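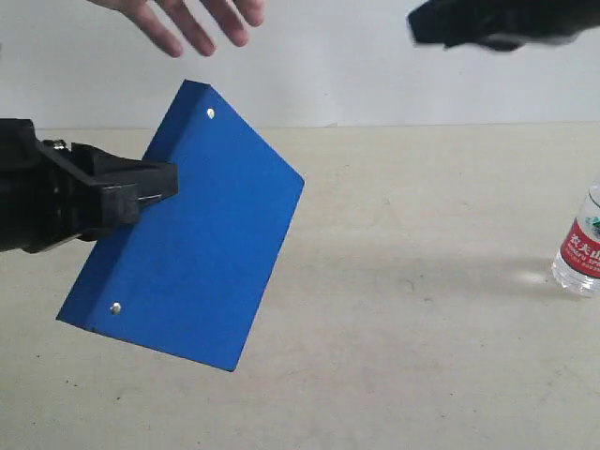
Figure 6.1 A gripper holding a flat blue object above a tabletop.

Chapter 6
Knowing What the Gripper Holds

In Chapter 5 the planner produced a grasp pose and the arm moved to it. The program then closed the fingers and went on to the next line. Many short demonstration programs are written this way, and they run well until a part slips, or until someone sets the part down a little to one side of where the model expected it. From then on the program is working with a picture of the world that is out of date, and every motion it plans is based on that picture.

This chapter is about the software between "close" and "move." We will call it the grasp monitor. Its job is to keep an estimate of whether an object is held, which object it is, and where that object sits relative to the gripper. The estimate is used by the motion planner, which needs the shape of the held object to avoid hitting things with it, and by the task program, which needs to know whether to carry on, try again or stop.

6.1 Three sources of information

A grasp monitor can draw on the gripper itself, on the cameras, and on the program's own record of what it has commanded.

The gripper reports finger position and, on most models, motor current. If the fingers were told to close fully and stopped short, something is probably between them. If they closed all the way, the grasp most likely missed. Position alone is a weak test for thin objects. A sheet metal cover held by its edge may leave the fingers so nearly closed that the reading falls within the error of the encoder. Current helps, although it also rises when the fingers press against each other.

Cameras give a different kind of evidence. A fixed camera looking across the work area shows the object from outside, as in Figure 6.1, where the blue object is tilted steeply and held on one side. A box or folder gripped this way has most of its area on one side of the fingers. The planner must attach that whole shape to the arm, at the correct tilt, before it checks the next path for collisions. An attached shape that is level when the real one is tilted will give wrong answers, and they will be wrong at the lowest corner, where the clearance is smallest.

The command record is the third source. It is cheap and always available, and students tend to trust it too much. It says what should have happened.

6.2 The wrist camera

A camera mounted at the wrist moves with the gripper, so the fingers stay in nearly the same part of the image wherever the arm goes. There are two practical results. The fingers can be masked out once, during setup, and the mask reused for as long as the finger opening does not change. The region between and just beyond the fingertips can also be treated as a fixed window in which to look for the target.

The drawback is a narrow view. An object may show only a corner or an edge, and a detector trained on whole objects will often return nothing at all. For this reason the perception module in the Undmont exercises returns one of four labels: whole, partial, absent or unknown. "Partial" comes with an image direction, and the controller can use it to move the camera until more of the object is in view.

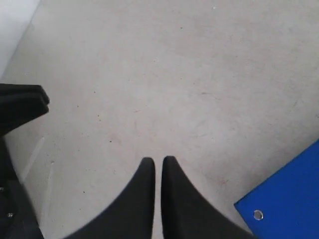
Why not wait until the detector sees the whole object before reporting anything?

A partial detection still carries a direction, and the controller needs that direction to decide which way to move. A module that stays silent forces the arm to search blindly.

Consider what a partial detection can safely provide. A straight edge between a strongly colored region and a pale background can be fitted with a line, and the line gives one angle. It does not give the position of the object along that line. A round metal fastener near the edge removes some of this uncertainty if the object model says where the fasteners are. If the model has several identical fasteners, the match remains ambiguous, and the module should return every candidate with its score. The task program may be able to settle the matter from an earlier estimate.

The Karkell library used in the exercises stores candidates in a short list attached to each object. The list is limited to 6 entries. When a new image arrives, each entry is moved according to the arm motion since the last image, compared with the new measurements, and then kept or dropped. Students who have met particle filters will recognize the idea.

6.3 Timing

Images and joint readings do not arrive together. In the Ortuño test cell, which supplies the data for this chapter, the wrist image reaches the monitor 43 milliseconds after exposure, while joint positions are only a few milliseconds old. Suppose the arm is moving and the program pairs each image with the newest joint reading. The object will appear to shift in the direction of travel when the arm speeds up and shift back when it slows down. Beginners often put this down to poor calibration and spend an afternoon calibrating again.

The remedy is to keep a buffer of joint readings with time stamps and to look up the pose that belongs to the exposure time. A buffer of 168 readings is enough for the exercises. Both clocks must agree — check this first, before looking at anything else.

When the arm is at rest the error disappears, so a test made only on a still arm will not find it. Run the test at two speeds and compare the estimated object positions. With the object lying still on the table, the estimates should agree to within the noise of the detector.

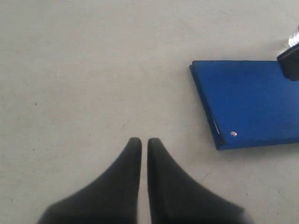 6.4 States of the monitor

We can now write the monitor as a small state machine. It has the states Searching, Approaching, Closing, Held, Lost and Stopped.

Searching ends when the perception module returns "whole" or "partial."

Approaching ends when the target is inside the window near the fingertips and its estimated pose has changed by less than a set limit over the last 22 images. If the label turns to "absent," the monitor goes back to Searching.

Closing ends when the fingers stop. Finger position and current are read, and the monitor moves to Held or Lost.

Held is checked again on every cycle. It is a common mistake to enter this state and never question it. A part may slide in the fingers without leaving them, and in that case the state is still Held but the attached shape must be updated.

Lost does not start a new attempt on its own. It reports to the task program and waits. In the Pullstead exercise at the end of the chapter you will write both a monitor that waits and one that retries at once, and compare their logs.

Stopped can be entered from any state. The only way out of it is a reset by the operator.

The next section gives the transition table in full, beginning with the tests used in Closing.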